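About Clillby

Clillby sorts, labels and stores small parts for people who have too many of them. We work with home sheds, school workshops, sewing rooms, repair benches and small trade businesses. Most of what we handle is no bigger than a matchbox: screws, washers, fuses, buttons, beads, resistors, O-rings, picture hooks, fishing swivels, and the little bags of spare bits that come with flat-pack furniture.

We started in a rented garage with one bench and a wall of jam jars. The jars looked good and were a nuisance to use. You had to lift down three to reach the one behind, and the lids were never the same size twice. We moved to drawer cabinets in the first year and have stayed with them.

What we do

A customer brings in whatever they have, usually in ice cream tubs and biscuit tins. We tip it out, sort it by type and then by size, throw away what is rusted or stripped (after asking), and put the rest into drawers. Each drawer gets a label and an entry on a printed list. The customer takes home the cabinet, the list and a sheet of blank labels.

We also do refits. A refit is where the cabinets already exist but the system has broken down, which normally means the person who set it up has left. Schools are most of our refit work. Our largest so far was for Brandão, a joinery and hardware supplier, where we relabelled 347 drawers and found that a fair number held the same 8-gauge screw under different names.

We don't sell fasteners or components. If a drawer ends up empty we leave it empty and mark it as spare.

The cabinets

We prefer small bench-top organizers with clear plastic drawers and a carrying handle. They cost more per drawer than the large steel units, but they can be picked up and taken to the job, and you can see something of what's inside before you open anything. For a shed with one bench, two of these will usually do. A bigger unit screwed to the wall tends to fill with things that have nothing to do with the bench.

Every cabinet is set up on a plain white board. Dropped parts are easy to find on white, and the board can be tilted to slide the strays back into a tin. We tried cutting mats and felt. Felt holds on to small washers and swarf, and the grid lines on the mats made it hard to pick out pins.

Drawers are numbered from the upper left, across the row and then down. It's the way people read, so new staff and new customers pick it up without being told. The first drawer is for whatever gets used most, and we ask about that before any sorting is done.

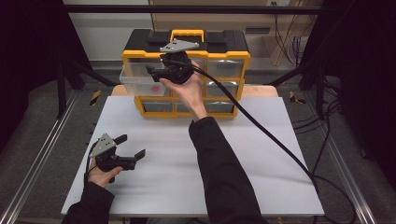

The rest of the top row goes to the next most used items, and the bottom row to things that are needed once or twice a year. Weight matters as well. A full drawer of coach bolts near the top makes a small organizer awkward to carry, so heavy items go low even if they are used often, and we note it on the list.

Drawers should open fully without tipping what's in them. We fill to a bit over half. People often ask us to fill to the brim to save on cabinets, and we will do it if pressed, but the contents ride up over the back edge and end up behind the drawer, where they jam it.

Labels

Our labels are printed on Poltik tape, black on white, in one size. Capitals are used for the first word only. The name comes first and the measurement second, so "Washer, flat, 6 mm" and never the other way around. We used to colour code by material and gave it up — the colours faded at different rates near windows, and several customers told us they couldn't tell our green from our grey.

Handwritten labels are fine by us if that's what you like. We'll leave the fronts blank and give you the list.

Our workroom

The workroom is in the old Ultis building, up the ramp from the loading dock. There are 4 sorting benches, a drop-off counter and a storage room for jobs waiting on an answer from the customer. Parking is on the street. If your tins are heavy, ring from the dock and one of us will come down with the trolley.

Small jobs are returned within a fortnight. School refits are done on site during holidays, and the April break is normally booked out by the end of summer. Please get in touch early if you need those dates.

Prices

Sorting is charged by the hour, with a minimum charge of $60. Cabinets are extra and are passed on at what we paid for them. You're welcome to supply your own, new or used, provided the drawers run and there are no missing stops. We'll look over a used cabinet at the counter for free and tell you if it's worth filling.

What we can't take

No ammunition, no batteries that are swollen or leaking, no open containers of glue or solvent, and no needles or blades unless they're in a closed tin. Coins turn up in most jobs. They go in a bag with your list.

Page last updated May 28, 2025.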